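Publications > Proceedings > Field Studies > Section 4

We use cookies to improve your reading experience. By continuing to browse you accept our cookie policy.

4. Open-Day Demonstration

4.1 Setting and procedure

The tidying task was shown to visitors at the Flerbridge open day on January 19, 2023. The policy was the one trained in Section 3 under the Cuervo software stack, with no retuning for the room. Each session began with pens and markers placed on the table near a mesh holder, and the arm was required to pick them up singly and insert them. Printed matter was left on the table as clutter. Visitors were allowed to rearrange the pens between sessions but were asked to stay behind the line while the arm was powered.

N. Ersoy supervised the arm and held the stop button. T. Barrientos logged outcomes on a separate terminal. A pick was scored as a success if the pen left the table and stayed in the fingers for 2 s; an insertion was scored only after the fingers had opened. A session ended when the table was clear or after 3 consecutive failed picks. Groups of up to 34 visitors attended each session, and speech from the audience was not used as input.

Figure 4 shows the workspace with the gripper over the pens and the holder behind it. 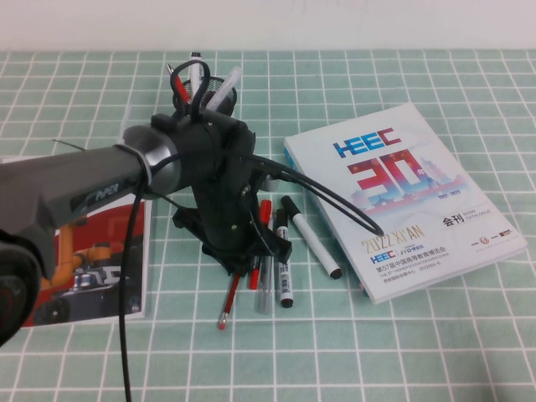 Why were visitors allowed to choose the starting layout? Layouts set by the authors in the laboratory tended to repeat, and visitor layouts gave a less regular test of the grasp planner.

Figure 4. Pen-tidying task with a PiPER arm. Three writing instruments stand in the holder; the rest lie on the tablecloth.

4.2 Observations

Pens laid across one another were the main source of failed picks. The planner treated a crossed pair as a single object and proposed a grasp at the crossing point. The Nudance segmentation module, added in May, separates such pairs in most layouts and is evaluated in Section 5. Cable drag on the wrist was not modeled.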